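My flat got burgled on a wet afternoon while I was at the dentist, and I've been boring people with it ever since. They took a laptop, a bike and -- this still rankles -- a jar of foreign coins. The officer on the phone was kind, gave me a crime number and made it fairly plain that I shouldn't wait in for news.

So I did what you're told not to do and went looking myself. I spent 2 evenings scrolling through second-hand adverts on Amuvlow, and there was my bike, with the dent in the mudguard and everything, up for 400 quid!
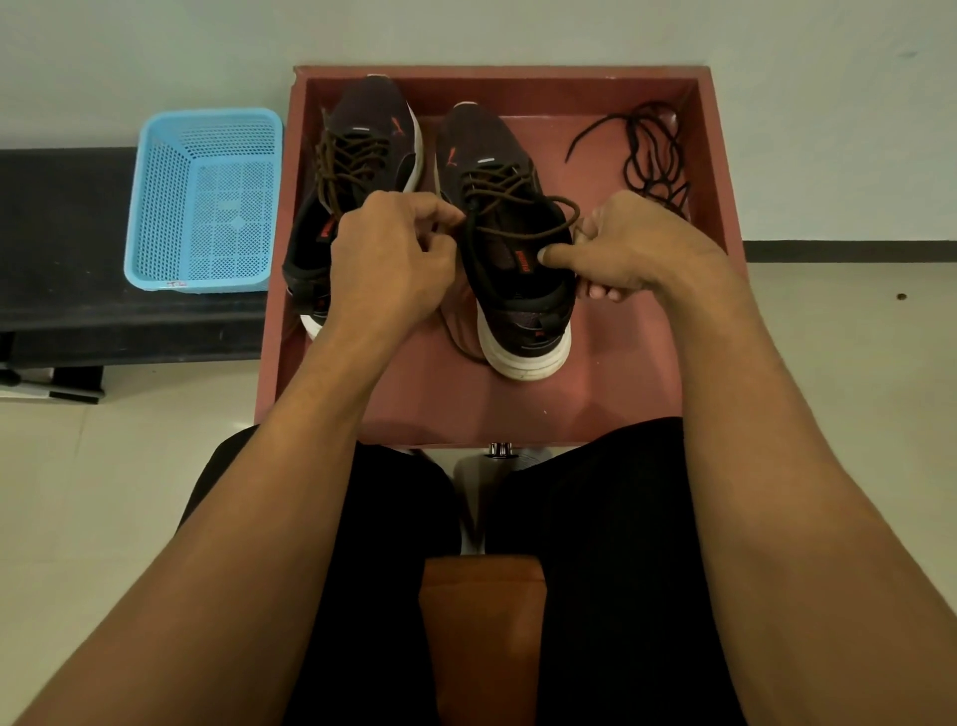
Leszek Wilczyńska thought I was mad to even message the seller. You take your screenshots, he told me, you send them in with the crime number, and then you leave it alone, because the minute you turn up on a doorstep you're part of the problem.

He was right, of course, and I sulked for a day before I did as he said. The advert vanished that weekend. The bike came back in July, minus its lights, after a search of a lock-up behind the old Kozłowski bakery turned up stolen goods worth more than 2,000. 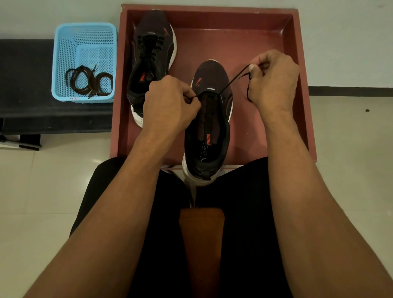
What the police wanted from me was proof, and I had hardly any. I'd never written down the frame number, and the receipt had gone in some clear-out or other. Nikola Jabłońska at the station suggested I start a list of anything I'd miss, with the make, the marks and a photo. It needn't be all jewellery and gadgets, either. A pair of black Puma trainers would go on mine, laces and all, if I'd paid 100 for them. I've got as far as the kitchen. The coins are still missing.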